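Talking headstones with Lucyna Walczak

posted 13th December

Lucyna Walczak has been reading gravestones for a long time and she talks fast, so forgive the notes. We met at her kitchen table. Tea, two cats, a box of index cards.

She is transcribing the old burial ground at Jitomlow, the one past the grain elevator. The county list has 800 names. Hers has 1,217.

"The county went by the stones that were standing," she says. "They didn't probe. They didn't look at the church register either, it was in Polish and no one asked." The register sat in a closet at the parsonage until Jolanta Sobczak's mother cleaned it out. Jolanta typed up the first part. Lucyna got the rest.

How do you match a register to a field with no stones in it? Slowly. The priest wrote down rows, but he counted from the east fence, and the east fence moved. "I lost one whole March to that fence. Everybody was one row off. I had a husband buried with somebody else's wife."
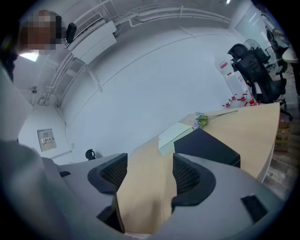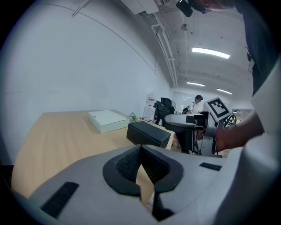 The surnames are the other headache. Kwiatkowski turns up spelled nine ways, once as Flowers. Same family, she's sure of it, because the plot was paid for by an Igor Kwiatkowski and his receipt was tucked in the register. Names got shortened at the mill, at the school, sometimes by the stone cutter if he ran out of room.

"He charged by the letter," she says. "So people dropped letters."

I asked about the children's row. She was quiet for a bit. Up to 40 graves there, most without a first name, a good many from the same winter. She has 3 of them tied to families for certain and won't guess at the others. "I've seen trees online where somebody guessed. Then it gets copied. You can't get it back out again after that."

She doesn't clean stones with anything but water and a soft brush. No chalk, no shaving cream, she got pretty heated about the shaving cream. For the worn ones she goes out late in the day with a mirror and throws the light sideways across the face. Works on marble. Sandstone, not so much, the face just comes off in sheets.

Nikola Sadowski wrote in last month to ask if his great-grandmother Elżbieta Kaczorowski is there. She is, row eleven, next to a brother the family didnt know about. He came to Jitomlow as a hired hand and died before she ever got off the train. Lucyna found him in the register on the facing page.

"I called Nikola up instead of writing. It seemed like a thing you should say out loud."

The list will go to the library in a binder, plus a copy for the parish. No website yet. She'd like someone to check the last two rows agianst the register before anything gets printed, and you'd need to read a bit of old Polish handwriting. Leave your name at the library desk and they'll pass it on to her.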